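Hastberg textile store opens for November sorting

The furnishing textiles held at Hastberg are being sorted, refolded and listed again this month, in the first full review of the store for many years. The work covers 1,471 pieces, among them curtain lengths, cushion covers, table linen and a large number of offcuts which had never been entered in the register.

The review is led by Piyumi Mondal, keeper of textiles. It began with the Wickramasinghe gift, a group of patterned brocades and plain cloths that came to the house from a single family and has been kept together ever since. Each piece is unfolded, checked for weak seams and old repairs, and given a new number before it returns to the shelves.

Plain cloths are being laid over patterned ones while decisions are made about which should be stored side by side. Strong reds are to be kept apart from pale grounds wherever space allows, with a layer of tissue between them.
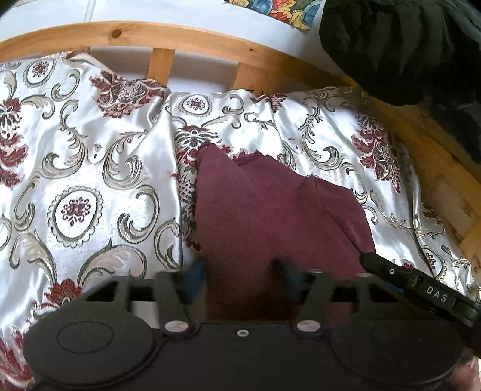

Page last changed: November, 4.21 pm

A plain maroon cloth resting on a silver-white brocade is one of the pairings under consideration. The brocade carries burgundy flowers, with scrolls in beige and olive-grey and small framed medallions. The two pieces will be listed under separate numbers, and the entry for each will refer to the other.

Folding has taken up much of the time. Cloths left in the same position for long periods tend to weaken along the crease, and staff have been asked to choose a new line for every fold. Larger brocades will be rolled where a tube of sufficient width can be found. The remainder will be folded over padding and placed in the lower drawers.

"The plain pieces were often passed over in earlier lists," Ms Mondal said. "We wish to record them with the same care as the patterned ones, and to note the colour in daylight before they are put away."

Shelving for the rolled textiles has been supplied by Hikimer, and 21 new drawers have been fitted along the north wall of the store. The revised register will run to 2,101 entries once the trimmings and sample books have been added.

A selection of 70 pieces will be shown in the long room when the sorting is complete. Requests to consult items from the Wickramasinghe gift should be made in writing to the textile office. Items already numbered may be seen by appointment, and the others will become available as each shelf is finished.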